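Houseplant duty keeps Tellitlow's arm busy

Tridurton – The two-fingered arm that Getmont has been teaching to tidy bedrooms went back into service on Tue 22 February, after six days off for a new wrist bearing and a long talk about flowerpots.

The arm, known in the workshop as Tellitlow, learns chores from recordings of people doing them by hand in ordinary homes. It had got through 1,697 practice lifts before the old bearing began to grind. By then it was setting pots down with the delicacy of a dropped suitcase.

Hanna Dudek, who looks after the machine, swapped the bearing in an afternoon. The rest of the time went on resetting the grip. The old setting closed at the same speed on everything, and that suited books better than it suited anything with leaves. For the new one she went back to the human recordings, where people tend to come at a pot from both sides with their hands open.

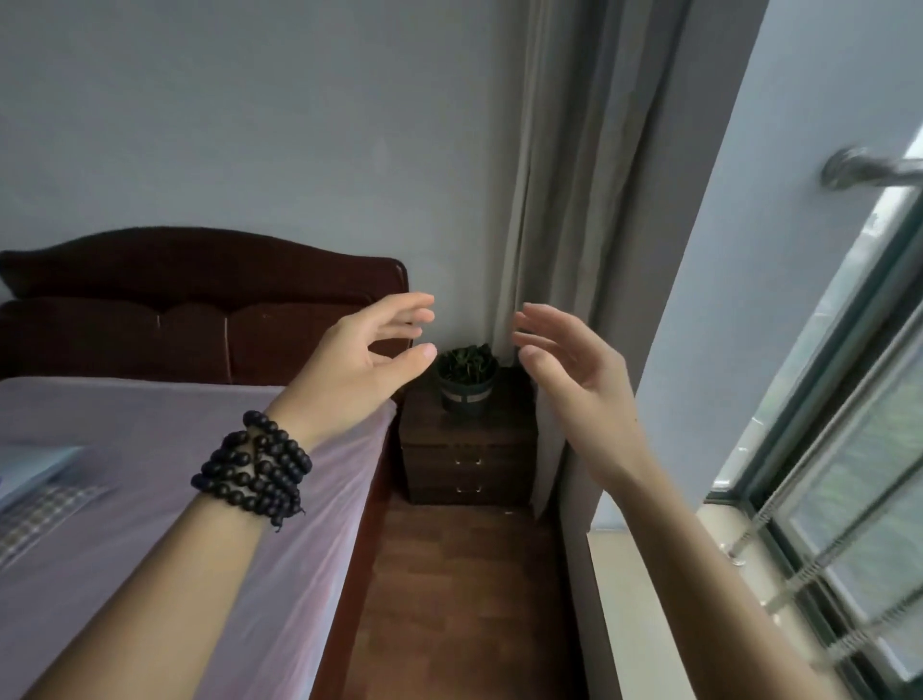
One arm, two hands' worth of work

Tellitlow has a single gripper, so a two-handed approach can only be borrowed in part. Dudek widened the opening, slowed the last stretch of the reach and told the arm to stop short of the pot before closing. She also cut the squeeze to 62 percent of its former strength, a figure she reached by trying 61 first and sweeping up afterward.

In Monday's checks the arm moved 91 pots from one side of a bench to the other. It declined to move a further one, for reasons it kept to itself, and was restarted.

Upkeep is less dramatic. The finger pads get wiped down each morning, the wrist bolts are checked every week, and potting soil is brushed out of the joint whenever it starts to crunch. Amundsen, which supplied the bearing, will inspect the wrist again in June. Until then the arm is cleared for small plants only. The workshop's rubber tree stays where it is.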